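Review: the Flaltine two-arm handover method, tried on our own bench

By Arnel Dizon
Last updated: 9 March 2025
14 comments | 37 shares

Flaltine is a training method for two-arm robots. You record a person steering both arms through a job, and the method learns to copy it. What sets it apart from the older Breser recipe, which most small labs still use, is how it treats the moments when both grippers have hold of the same thing. Breser learns each arm's path on its own and hopes they agree. Flaltine adds a shared term to the training that punishes the arms for pulling against each other.

The write-up from the Vedham group came out in January. I have spent the weeks after that setting it up on our bench and deciding whether to keep it.

Setting up

The code installs without much trouble if your arms already talk to the same computer. Ours do. The guide is short and skips the part where you line up the clocks on the wrist cameras, and I lost two days to that. With the clocks out of step the left arm acts on old pictures and everything looks like a bad model when it is only a bad setup. Do this first.

The authors suggest 20 recordings for each new object. I stuck to that number so the comparison would be fair. Steering the arms by hand is tiring and the later recordings are always a bit sloppier than the early ones. The method copes with some of that. It does not cope with two people who have different habits, so have one person record the whole set.

Stiff and half-stiff objects

Clear plastic is a hard test for any system that works from cameras, as the edges come and go with the light. We used a see-through green tray with a light blue cloth in it, held between the two grippers. 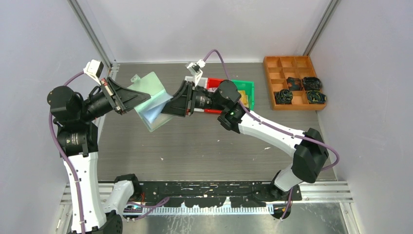 Soft packaging

Pouches are where I expected the method to fall over. A pouch bends when you pull it and folds when you push it, so the distance between the grippers tells you very little. The paper says the shared term helps here too, though it gives this only one paragraph and a small table.

On our bench the result was mixed. Flaltine holds a pouch better than Breser did. The old recipe would stretch the plastic until one side slipped, and I have seen far less of that. Placing the second gripper is still the weak point. It tends to go for a corner or the top edge and take very little material. If the contents are flat and firm the hold usually lasts. If they can slide about, it often doesn't.

Anything trailing from the pouch adds another problem. The model has no notion of a loose strip and will sometimes close on it.
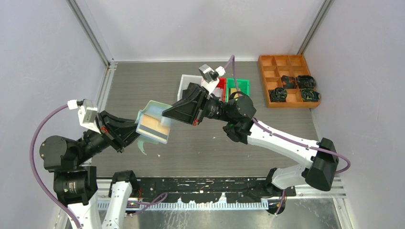 Both grippers at a clear pouch with a flat tan item inside. A pale green strip hangs from the lower left.

Compared with Jaramillo

Readers have asked about Jaramillo, which goes after the same problem with force sensing at the wrist. I ran it last year on the same arms. It is gentler on soft things and I would choose it for food packs. It also needs extra sensors and a good deal of tuning, and the tuning has to be done again if you change the fingers. Flaltine needs only the cameras you probably have.

What I didn't like

Training is slow. The shared term makes every run longer than the Breser equivalent, and stopping early gives noticeably jerky motion. The logs are also thin. When a hold fails you get a score and very little to say which arm was at fault. I ended up writing my own script to plot the two arms side by side.

Verdict

Worth the change if your work is mostly trays, boxes and firm packs. For pouches it is a step up from Breser and still needs someone watching. I am keeping it on our bench and will try it again when the next version is out.

Related
Breser a year on: what still works
Wrist cameras: getting the clocks to agree
Jaramillo force sensing, first look
Recording good demonstrations with two arms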